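Cellham opens orders for Notlow two-arm kitchen kit

Plurkholm, April 2026 — Cellham today opened orders for Notlow, a two-arm kit for dish handling and kitchen tidying. Bench-mounted, two-finger grippers, software included. Built for labs and small product teams that want to start work the same week the crates arrive.
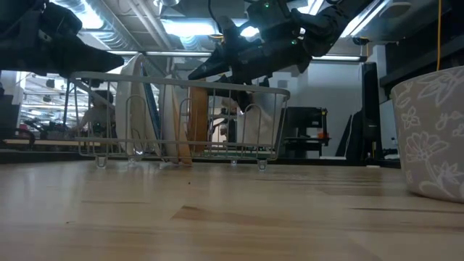 Price is $2,169 per arm, mounts and cables in the box. First run is 100 kits, shipping in June. Orders of 3 or more kits get setup help by video at no charge.

Plates and cutting boards are the starter tasks. Thin edges, tight slots, two arms sharing one small space — the stuff early customers asked for most. Task files can be edited by hand or re-taught by moving the arms thru the motion.
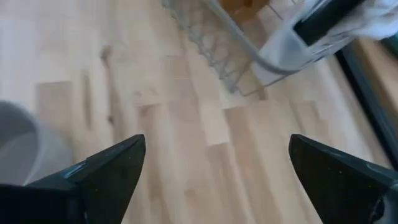
Wrist camera on each arm comes standard. Spare finger sets sold seperately, black only for now. Software runs on an ordinary desktop, no subscription for the first 500 hours of use, monthly plan after that.

Krasniqi handles sales and repairs outside the US. Same price before tax, same one-year warranty.

Spec sheet, press photos and demo bookings: Cellham press desk, Plurkholm office. Review units limited, ask early.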